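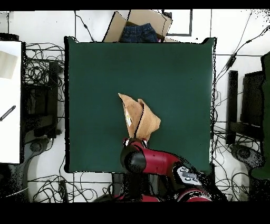 The garment-handling trials at Akmont had been running for 37 days when one of the arms failed to stop on command. Mwanaisha Mosoti, who leads the cell, was standing beside the table at the time.

"I pressed hold, and the arm went on lifting for three seconds," she said. "That is a long time when your hand is near the cloth."

She was not injured. The trials were suspended the same afternoon, and Essam Ragab of the site's safety office opened a review.

Mr. Ragab's findings, released internally on 02/11/2023, point to the software that passes commands to the arm. While the gripper was closing, stop requests were placed in the same queue as ordinary motion commands. "The request was received and it was logged," he said. "It simply waited its turn. A stop must never wait its turn."

The log showed 6 earlier delays of the same type, the first of them in July. All had been shorter than 800 milliseconds, and no operator had reported them. Ms. Mosoti accepts that the team should have looked sooner. "We saw a little lag and blamed the fabric — a seam catching, a sleeve folding under. We got used to it."

The emergency stop circuit, which is wired separately, was tested during the review and worked correctly. Mr. Ragab noted that staff had come to prefer the software hold, as it spared them a full restart.

Work has resumed with a corrected queue. Operators now keep their hands clear of the table until the arm is fully at rest, and any delay in stopping must be reported before the next garment is picked up. Mr. Ragab will check the logs again after the next round of trials.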